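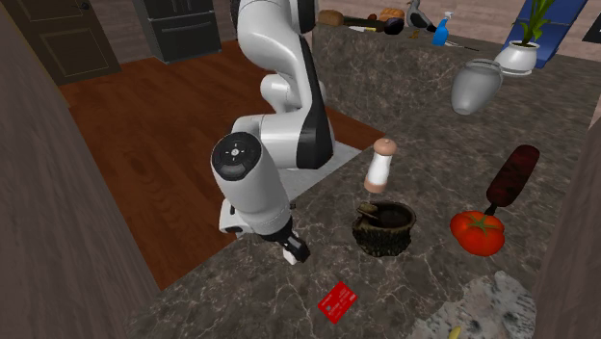 Wostmont Succession Board
Wall-mounted leadership contest tracker, 6 name slots

Your party leader has told the evening news she has "no plans to go anywhere." You know what that means. You will be needing a board.

The Succession Board hangs on any wall strong enough to take four screws and a long spring. Slide the hopefuls into the slots, move them up when a senior figure calls them "a serious person," and move them down when they give an interview about their childhood. The slots run top to bottom. An extra rail along the lower edge holds anyone who has ruled themselves out, so they are easy to reach when they rule themselves back in.

In the box

Steel board, matte gray, with fixing kit
100 blank name strips (you'll use them)
29 endorsement magnets, in green for public and yellow for "told a friend"
One felt pen, one cloth
A pad of tally sheets for the delegate count

What it doesn't do

It won't tell you who is going to win. We had a customer in Irgate return one on those grounds, and we gave him his money back, less shipping. It also has no slot for the retiring leader's own choice. The first version did, and people kept writing in to say theirs had been empty for two years.

Sizes and fit

Standard board fits above a two-drawer filing cabinet. The Crenshaw edition is wider and has 7 slots, for parties that don't get along. Name strips are the same for both, and refills come in packs of 100. Long double-barreled names will fit if you write small. Strips from the older Govavo planner are slightly too tall and will jam.

Care

Wipe with the cloth. Don't use permanent marker, however sure you are.

Customer notes

"Bought it for the district office in March. The front-runner has been on the bottom rail twice. Magnets are strong, pen is so-so." Harriet Szabo

"Good board. I'd like a third magnet color for people who endorsed both candidates. I have run out of room on the yellow ones." Marisol Achterberg

We hear you, Marisol. Orange magnets are on order and will be sold separately, in bags of 29.

Delivery and returns

Ships in 6 working days. Returns are accepted within 29 days, unused strips only. If the contest is called off before your board arrives, keep it in the box. It will be wanted again.

Page updated November 27, 2021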